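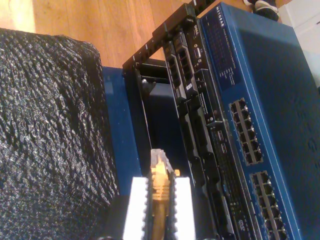 White fingers on the boot of an Ethernet plug, with the blue NETGEAR switch off to the right.

How I compare gripper fingers on a network plug

I've been going back and forth between two sets of fingers for the cable job, the Lirnier pads and the Clevlow ones, and Seren Edwards asked me to write up how I test them. So grab a patch cable and a switch you don't mind scuffing!

1. Get the grip right first. Close on the ribbed boot and leave the clear plug sticking out past the fingertips. If you squeeze the plug itself, you're holding down the little latch and you've got nothing left to push into the port.

2. Start the closing force low. On my controller (a Lougher, older firmware) I begin at 510 and go up in small steps until a light tug on the cable doesn't turn the boot. I ended up at 607 with one pair - yours will be different, so write it down.

3. Check the angle before you go near a port. Ours sit in two rows, and a plug that's tipped even a little will catch the metal edge. I jog the wrist by hand here, slowly, with a thumb on the stop button.

4. Do 14 tries per pair of fingers, same cable, same port. Log every miss and which way it missed (left, right, twisted). I use a plain spreadsheet.

5. Swap fingers, redo step 2 from scratch, and run it again. Don't carry the old force number over! I did that one Saturday and had to throw out the whole batch.

The Zalley wrist camera gets the same treatment next, once I find its mounting screws.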